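Grestetix Evidence Recorder, Model 4

Interview recording kit for courts, law offices and public inquiries
Sold by Sturnix

Every maker in this trade says its recordings will "stand up in court." We don't say it, and you should be wary of anyone who does. A judge decides what gets admitted. A recorder can only keep a clean copy and a log of who opened it.

The Model 4 writes each interview to two memory cards at once. If one card fails, the other carries on and a red warning comes up on the screen.
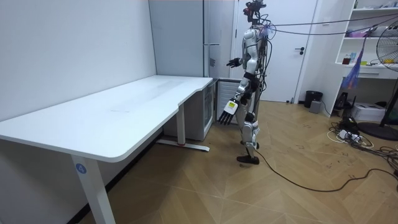 Battery life is listed by the maker at 21 hours. We'd plan on less, especially in a cold building or with the screen left on. The charger is included, the spare battery is not.

The log is the part worth paying for. It notes every time a file is played, copied or renamed, and it can't be edited from the recorder itself. Whether it can be edited from a computer is a fair question - ask to see it tried before you sign for a large order.
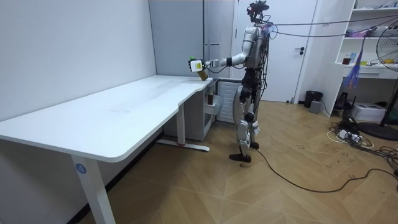 What it won't do

It won't make a mumbling witness clear. The automatic transcript is fine for finding a passage and no good for quoting one. Old case tapes can be copied in through the side socket, but a worn tape will still sound worn.

The maker's brochure talks about "tamper-proof" storage. We've crossed that word out of our own listing. The case has a seal, and a broken seal shows. That's all we would promise a defense lawyer.

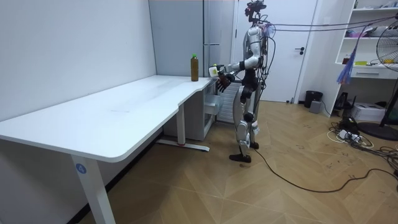

Orders ship from our Bainbridge warehouse. Repairs go to Stivska and can be slow in August, so offices with hearings that month may want a second unit.

Recorder with two cards: $372
Spare battery: $70
Warranty: 4 years, cards and seals not covered
Returns: unopened kits only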